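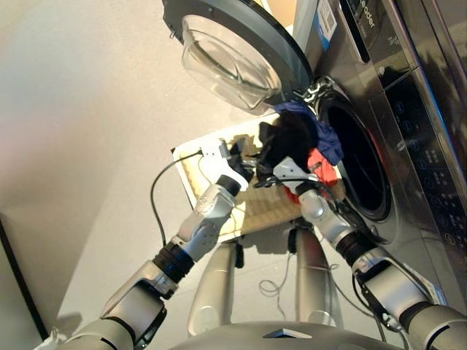
문을 연 드럼세탁기 투입구에서 검은색 의류를 꺼내는 모습. 아래에 세탁 바구니가 놓여 있다.

룰트컴(Rultcombe) 주거단지의 공동세탁실 운영을 맡고 있는 트라디렐(Tradirell)이 드럼세탁기 세탁물 반출 기준을 개정해 11월 8일부터 적용한다. 개정 기준은 세탁 종료 후 문 개방, 바구니 배치, 세탁물 인출, 고무 패킹 확인, 문 개방 유지까지의 순서를 다룬다. 세탁 코스와 세제 투입량에 관한 기존 규정은 바뀌지 않았다.

적용 대상은 단지 내 258세대가 함께 쓰는 세탁실 2개소와 여기에 설치된 드럼세탁기 11대다. 건조기와 손빨래용 개수대는 이번 개정에서 빠졌다. 건조기에 대해서는 필터 청소를 중심으로 한 별도 지침이 이미 시행되고 있으며, 세탁기 기준과 통합할 계획은 현재 없다고 트라디렐은 밝혔다.

이번 개정은 5월에 접수된 설비 점검 의견에서 출발했다. 당시 점검을 맡은 설비업체 케레케스(Kerekes)는 고무 패킹 주름 안쪽에 남은 소형 세탁물과 패킹 가장자리의 눌림 자국을 주요 지적 사항으로 기재했다. 점검 의견서에는 패킹 교체보다 반출 방법의 정비를 먼저 검토하라는 권고가 포함됐다. 교체 주기 자체는 제조사 설명서를 따르도록 했다.

트라디렐 설비운영 담당 왈리드 카라키(Walid Karaki)는 "기존 안내문에는 세탁이 끝나면 신속히 꺼내 달라는 문장만 있었다"며 "무엇을 먼저 잡고 어디에 내려놓는지에 대한 기술이 없어 이용자마다 방법이 달랐다"고 말했다.

개정 기준의 첫 항목은 바구니의 위치다. 바구니는 문을 열기 전에 준비하되, 문이 회전하는 범위 밖에 둔다. 문이 완전히 열린 다음 투입구 앞 아래쪽으로 옮겨 놓는다. 바구니 입구의 가장자리가 투입구 하단보다 낮아야 하며, 두 가장자리 사이의 수평 간격은 되도록 좁게 유지한다. 간격이 넓으면 늘어진 소매나 바지 밑단이 바닥에 닿는다. 종전에는 바구니를 세탁기 상판에 올려 두고 세탁물을 들어 올려 담는 이용자가 많았으나, 개정 기준은 이 방식을 권장하지 않는다. 들어 올리는 과정에서 조작부에 세탁물이 스칠 수 있고, 작은 품목이 세탁기 사이 틈으로 떨어지면 회수하기 어렵다.

두 번째 항목은 문의 개방 각도다. 문은 경첩이 허용하는 범위까지 열고, 반쯤 열린 상태에서 세탁물을 빼지 않는다. 볼록한 유리창이 달린 문은 두께가 있어, 덜 열린 상태에서는 유효 통로가 눈에 보이는 것보다 좁아진다. 문 위에 팔이나 바구니를 걸쳐 하중을 주는 행위는 금지 사항으로 분류됐다. 경첩 처짐이 발생하면 잠금장치의 위치가 맞지 않아 다음 이용자가 기기를 작동시킬 수 없게 된다.

세 번째 항목은 인출 순서다. 투입구에 가장 가까운 세탁물부터 잡고, 한 번에 꺼내는 양은 양손으로 감싸 쥘 수 있는 정도로 한다. 다른 옷과 엉킨 경우에는 바깥쪽에 나온 부분을 당기는 대신 엉킨 지점 가까이를 받친다. 한 손은 투입구 쪽에서 세탁물을 잡고 다른 손은 바구니 쪽에서 늘어지는 부분을 받는 방식이 기본 동작으로 제시됐다. 여러 벌이 뭉쳐 있을 때 뭉치 전체를 한꺼번에 끌어내면 중간에 낀 얇은 옷에 힘이 몰릴 수 있다. 끈이 달린 옷과 지퍼가 열린 옷도 같은 방법으로 처리하되, 끈이 드럼의 구멍이나 안쪽 돌기에 걸려 있지 않은지 먼저 확인한다.

기준서는 세탁물이 투입구 테두리에 걸쳐진 상태를 별도로 다룬다. 이 경우 테두리에 걸친 천을 드럼 안으로 다시 밀어 넣지 않고 바구니 쪽으로 먼저 내린다. 밀어 넣으면 천의 끝이 패킹 주름으로 접혀 들어갈 가능성이 커진다는 것이 케레케스의 설명이다. 금속 지퍼나 단추가 패킹 표면을 긁는 상황도 고려됐다. 청바지처럼 금속 부자재가 많은 의류는 부자재 부분을 손으로 감싼 뒤 빼도록 했다. 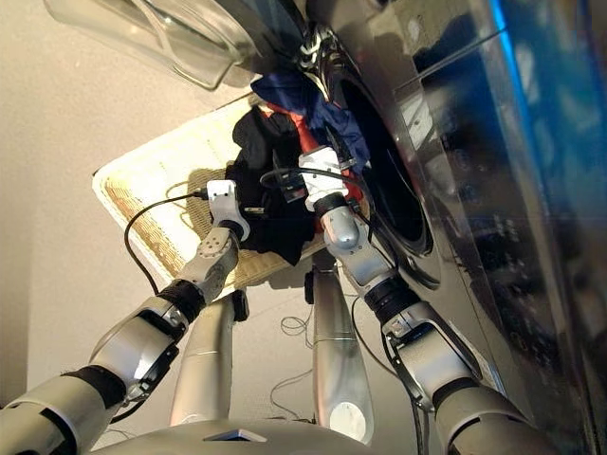 바구니와 투입구에 걸친 세탁물. 검은색, 파란색, 주황빛 도는 빨간색 천이 모여 있으며 투입구 가장자리에 무늬가 있는 작은 천이 보인다.

네 번째 항목은 소형 품목의 확인이다. 양말, 손수건, 속옷, 유아용 의류 등은 큰 옷을 꺼낸 다음 별도로 확인한다. 확인 순서는 드럼 안쪽 벽, 드럼 바닥, 투입구 가장자리, 패킹 주름이며 패킹은 아래쪽을 마지막에 본다. 아래쪽 주름에는 물과 보풀이 함께 모이기 쉬워 얇은 천이 들러붙으면 겉에서 구분되지 않는 경우가 있다. 드럼을 손으로 천천히 한 바퀴 돌려 위쪽에 붙어 있는 품목이 없는지 살피는 절차도 추가됐다. 드럼이 돌아가지 않거나 걸리는 느낌이 있으면 억지로 돌리지 않고 사용을 중단한 뒤 운영 담당에게 알린다.

어두운 색 세탁물에 대해서는 확인 방법을 따로 적었다. 검은색이나 남색 의류는 드럼 내부와 명도 차이가 작아 눈으로만 보면 누락되기 쉽다. 세탁실 조명이 투입구 안쪽까지 충분히 닿지 않는 위치에서는 손을 넣어 촉감으로 확인하도록 했다. 휴대전화 조명을 쓰는 것도 허용되지만 휴대전화를 드럼 내부에 넣거나 패킹 위에 올려 두는 것은 금지된다. 케레케스는 내부 조명이 없는 기종에 보조등을 설치하는 방안도 검토했으나, 습기가 많은 장소의 배선 문제로 이번 개정안에는 넣지 않았다.

다섯 번째 항목은 바구니 적재 방식이다. 세탁물은 바구니 한쪽에 먼저 쌓지 않고 바닥 전체에 펴듯 담는다. 건조기로 바로 옮길 품목과 자연 건조할 품목을 나눌 경우 드럼에서 꺼내면서 나누지 않고, 일단 모두 꺼낸 뒤 작업대에서 나눈다. 투입구 앞에서 분류하면 기기 점유 시간이 길어진다. 다만 이염이 의심되는 품목은 즉시 분리할 수 있다. 색이 진한 옷과 밝은 옷이 한 바구니에 겹쳐 놓인 상태로 방치되지 않도록 반출 후 바로 널거나 건조기에 넣는 것이 원칙이다.

바구니 자체의 요건도 명시됐다. 짜임이 있는 바구니는 공기가 통하는 장점이 있지만, 짜임의 끝이 튀어나오거나 갈라진 경우 니트류의 올이 걸릴 수 있다. 이용자는 안쪽 면을 손바닥으로 쓸어 걸리는 곳이 없는지 확인한 뒤 사용한다. 테두리가 매끈하고 안쪽에 돌출부가 없는 제품이면 재질에는 제한을 두지 않는다. 천 안감이 있는 바구니는 안감이 마른 상태여야 하며, 안감을 분리할 수 없는 제품은 젖은 세탁물 운반용으로 권장하지 않는다.

개인 바구니를 가져오지 않은 이용자를 위한 공용 바구니는 세탁실마다 비치된다. 공용 바구니는 물류용품 공급업체 바데두스(Vadedus)가 납품하며, 납품 규격에는 테두리의 모서리 처리와 손잡이 부착 강도가 포함됐다. 공용 바구니는 세탁실 밖으로 가지고 나갈 수 없다. 세대까지 운반할 때는 개인 바구니나 세탁 가방을 사용해야 한다. 사용 후에는 바구니를 뒤집어 선반에 둔다. 보풀이나 머리카락이 남아 있으면 선반 옆 솔로 털어 낸다.

여섯 번째 항목은 반출 후 처리다. 세탁물을 모두 꺼낸 이용자는 패킹 안쪽의 물기를 마른 천으로 닦고 문을 조금 열어 둔다. 세탁실 통로가 좁은 구간에서는 문이 보행 범위로 나오지 않도록 각도를 줄이되 완전히 닫지는 않는다. 전원 표시가 남아 있으면 종료 상태를 확인한 뒤 전원을 끈다. 터치식 조작부는 젖은 손이나 젖은 세탁물이 닿을 때 의도하지 않은 입력이 발생할 수 있으므로 손의 물기를 닦고 조작한다. 세제 투입함은 액체 세제가 남았을 때만 분리해 헹구며, 분리한 투입함은 끝까지 밀어 넣어 원위치한다.

세탁이 끝난 뒤 이용자가 오지 않는 경우의 처리 기준도 정비됐다. 종료 후 2시간이 지나면 운영 담당이 세탁물을 공용 바구니로 옮길 수 있다. 이때도 동일한 인출 순서가 적용되며, 서로 다른 기기의 세탁물을 한 바구니에 담지 않는다. 바구니에는 기기 번호와 옮긴 시각을 적은 표를 붙인다. 다른 이용자가 임의로 세탁물을 꺼내는 것은 허용되지 않는다. 종전 규정에는 옮길 수 있는 주체가 명시되지 않아 분실 문의가 들어왔을 때 경위 확인이 어려웠다.

세탁물이 패킹이나 드럼 틈에 끼어 빠지지 않을 때는 당기는 힘을 높이지 않는다. 전원을 끄고 문을 연 상태로 둔 다음 기기 번호와 끼인 위치를 신고한다. 가위나 집게 등 끝이 날카로운 도구를 투입구에 넣는 행위는 금지된다. 신고가 접수된 기기에는 사용 중지 표지가 부착되며, 케레케스의 확인이 끝날 때까지 예약 화면에서도 제외된다. 지시를 따르지 않아 패킹이 파손된 경우의 비용 부담은 기존 이용 약관에 따른다.

카라키 담당은 "패킹 손상은 한 번의 큰 힘보다 같은 위치가 반복해서 당겨질 때 먼저 나타난다"며 "반출 단계에서 손의 위치를 바꾸는 것은 추가 비용 없이 적용할 수 있는 조치"라고 설명했다. 그는 이용자가 전체 기준서를 외울 필요는 없으며 기기 옆 요약표에 적힌 순서만 따르면 된다고 덧붙였다.

요약표는 각 세탁기 측면 또는 가까운 벽면에 부착된다. 제조사 라벨과 모델 표시를 가리는 위치는 피한다. 표의 문구는 바구니 배치, 문 개방, 가까운 세탁물부터 인출, 소형 품목 확인, 패킹 닦기, 문 열어 두기의 순으로 배열됐다. 글자 크기는 기존 안내문보다 커졌고, 세제 사용법은 별도의 표로 분리됐다. 기존 안내문은 요약표 부착과 동시에 철거한다.

분실 품목의 보관 방법은 일부만 변경됐다. 드럼이나 패킹에서 발견된 품목은 발견한 기기 번호를 적은 봉투에 넣어 보관함에 둔다. 짝이 없는 양말도 같은 방식으로 처리한다. 젖은 품목은 건조 후 봉투에 넣고, 색이 빠지는 품목은 다른 봉투와 겹치지 않게 둔다. 보관 기간은 종전과 같다.

개정 기준 적용 이후의 점검 항목은 패킹 눌림, 주름 내부의 잔류물, 문 경첩의 처짐, 공용 바구니의 안쪽 면 상태로 정해졌다. 점검 결과는 세탁실 게시판에 기기별로 게시한다. 트라디렐은 건조기 앞의 바구니 배치 공간에 대해서도 의견을 받고 있으며, 의견서는 세탁실 입구의 접수함에 제출하면 된다.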